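9 Jun 2025

Back on the Sutthorpe–Illell rotation problem, which I'd sworn I was done with in November. Wing-sze sent over the new block times last night and they're longer than the ones I built the model on, so everything downstream has shifted and I've spent the morning finding out by how much.

Quick recap for whoever picks this up after me. Sutthorpe Air runs 9 turboprops. The plan on paper has every aircraft back at base by close of curfew with at least one proper overnight check slot spare. In practice the spare slot gets eaten whenever the last Illell return slips, and then the first wave next morning goes out late, and it all rolls on from there. We were asked whether they could give up 2 of the aircraft when the leases end and still fly the same timetable. My gut said no. My gut is not a deliverable, so – model.

What I changed today:

- swapped in Wing-sze's block times for all Illell sectors
- turnaround at Illell put back to the published figure (I'd been using a shorter one, my mistake, sorry)
- took the standby aircraft out of the pool completely, instead of letting the solver borrow it when it felt like it
- fixed the thing where an aircraft could be in the hangar and flying at once. Only happened over midnight. Embarrassing. 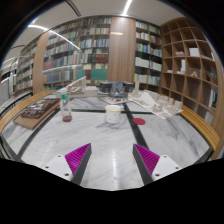
With all that in, the seven-aircraft case does solve, which surprised me a bit. It's horribly tight though. There are stretches in the middle of the day where every single hull is either in the air or being turned, and the solver is only happy because it believes the timetable. I don't believe the timetable! I've flown on it.

So then I ran it with delays switched on. 348 simulated days, using the delay distributions Borbély gave us for the old study (same file, I haven't touched it, it's in the shared folder under his name). Eight aircraft copes. Seven doesn't, or not in any way I'd want to put in front of the client. The bad days are really bad, because once the second Illell rotation goes wrong there's nothing to swap in and you end up cancelling the evening return and stranding a crew up there.

Wing-sze pointed out on the phone that I'm treating a cancellation as costing the same whatever time of day it happens, and she's right. A midday one you can mostly rebook. The last one of the night means hotels, a positioning flight and an early start that breaks somebody's rest. Need to weight those properly before anyone quotes my numbers. Have put a big note at the top of the results sheet saying so.
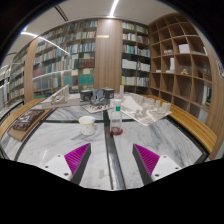
Would keeping one aircraft overnight at Illell fix it?

It helps the mornings quite a lot, since the first departure from that end no longer depends on what happened the evening before. It does nothing for the evenings, and you'd need an engineer up there, or at least someone signed off to do the daily check. I've run it as a separate case (called "night stop" in the folder) with the engineer cost left blank until somebody gives me a real one.

Other bits, in no order:

Bevow, the scheduling tool, fell over again on import. It doesn't like sectors that arrive on a different local date from the one they left on. Workaround is to feed it everything in UTC and convert on the way out. I know I've written this down before but couldn't find where, so now it's here too.

The maintenance input is the weakest part of the whole thing. I've got heavy checks going in one at a time, evenly spaced through the winter, and real ones overrun. If a check runs over by 5 days while another airframe is already waiting outside, the eight-aircraft case becomes the seven-aircraft case for that stretch, and we've just seen how that looks. I tried one run with a fixed overrun on every check and it was grim, but that's probably too harsh – they can't all be late. Want to ask the maintenance planner for actual in and out dates, even a scruffy spreadsheet would do.

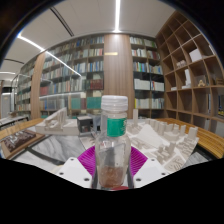 Also still not happy with how the model handles swaps. At the moment it'll happily switch two aircraft at base with no time penalty, as if you could just point the passengers at a different door. There's a gate change, bags, fuel already loaded for the wrong sector and so on. I'll put in a flat penalty for now and see if the answer moves. If it doesn't move I'm leaving it alone.

For next time:

- weight cancellations by time of day
- chase the check dates
- swap penalty, then rerun seven and eight aircraft
- ask Wing-sze if the new block times are year-round or summer only (if it's summer only, I've been far too mean to the winter timetable)
- rename the output files, "final_new_final" is my fault

Results so far are saved under today's date. The older folder still has the wrong turnaround in it, so please don't use that one.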